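Technicien ou technicienne de reconditionnement informatique (H/F) – Atelier Bouvier, Kulmont

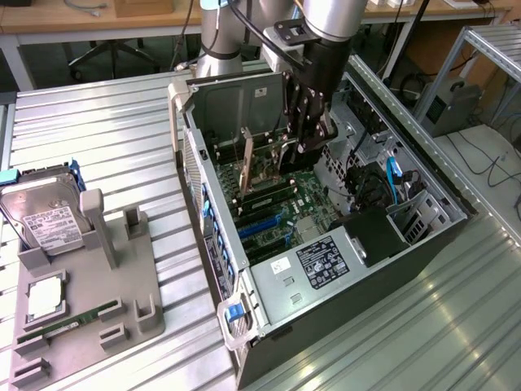
Référence de l'offre : 191-RI
Type de contrat : CDI, temps plein, 37 heures hebdomadaires avec RTT
Lieu : Kulmont, bâtiment C
Clôture des candidatures : 27 octobre

L'Atelier Bouvier reconditionne des postes de travail fixes et des écrans cédés par des administrations, des établissements scolaires et des entreprises. Le matériel est réceptionné, audité, effacé, réparé puis remis en vente ou attribué à des structures d'insertion. Les équipements non réparables sont démontés et leurs composants triés avant expédition vers les filières agréées.

Le poste est rattaché au pôle Unités centrales, dirigé par Thierry Masson. Il est créé à la suite de l'ouverture d'une seconde ligne de diagnostic en août.

Missions

Réception et enregistrement des unités centrales dans l'outil de suivi Muva (numéro de série, configuration, état cosmétique).
Ouverture, dépoussiérage et contrôle visuel des cartes mères : condensateurs, connecteurs, pistes, support de processeur.
Diagnostic des pannes matérielles : alimentation, mémoire vive, stockage, ventilation, carte graphique.
Remplacement des modules défectueux et mise à jour du micrologiciel.
Effacement des supports de stockage selon la procédure interne et édition du certificat correspondant. Tout support dont l'effacement échoue est placé en bac scellé pour destruction.
Installation du système, tests de charge, rédaction de la fiche de sortie.
Récupération et étiquetage des pièces réutilisables.

La personne recrutée participe en outre à l'inventaire annuel du magasin de pièces et à la rédaction des modes opératoires. Les modes opératoires existants sont disponibles en français uniquement.

Profil recherché

Diplôme de niveau bac professionnel ou BTS en électronique, systèmes numériques ou maintenance informatique, ou expérience équivalente d'au moins deux ans en atelier. Les candidatures de personnes en reconversion sont recevables si elles justifient d'une pratique régulière du montage et du dépannage.

Compétences exigées :
- lecture d'un schéma électronique simple et usage du multimètre ;
- connaissance des générations courantes de processeurs, de mémoires et d'interfaces de stockage ;
- installation de Windows et d'au moins une distribution Linux ;
- respect des consignes de protection contre les décharges électrostatiques.

Compétences appréciées : brasage de composants traversants, écriture de scripts Bash ou PowerShell, habilitation électrique BE Manœuvre. L'habilitation peut être passée après l'embauche, aux frais de l'employeur.

Le port de charges jusqu'à 15 kg est régulier. Des tables élévatrices et des chariots sont à disposition.

Conditions

Rémunération brute mensuelle de 2 150 à 2 400 euros sur douze mois, selon expérience. Prime annuelle de 1 000 euros, versée au prorata du temps de présence. Titres-restaurant, mutuelle prise en charge à 60 %, remboursement de l'abonnement de transport à hauteur de 75 %. Horaires fixes de 8 h 00 à 16 h 24, pause méridienne d'une heure comprise dans l'amplitude. Pas d'astreinte. Période d'essai de deux mois, renouvelable une fois.

Le site est desservi par la ligne 128, arrêt Devuvley. Stationnement possible pour les vélos et les voitures. L'atelier se trouve de plain-pied.

Procédure de recrutement

Le dossier comprend un curriculum vitae, une lettre d'une page au maximum et, le cas échéant, la copie des habilitations en cours de validité. Il est à adresser au service du personnel, à l'attention de Léonie Delorme, par le formulaire en ligne ou par courrier, en rappelant la référence de l'offre. Les dossiers incomplets ne sont pas examinés.

Les personnes présélectionnées sont convoquées à un entretien de quarante-cinq minutes, suivi d'une épreuve pratique d'une heure et demie : diagnostic de deux unités centrales en panne et rédaction d'une fiche d'intervention. L'outillage est fourni. Une réponse écrite est envoyée à toutes les personnes reçues.

Les demandes d'aménagement de poste ou d'épreuve sont à signaler dès l'envoi du dossier à Rosine Lebrun, référente handicap. Pour toute question technique sur le poste, s'adresser à Thierry Masson.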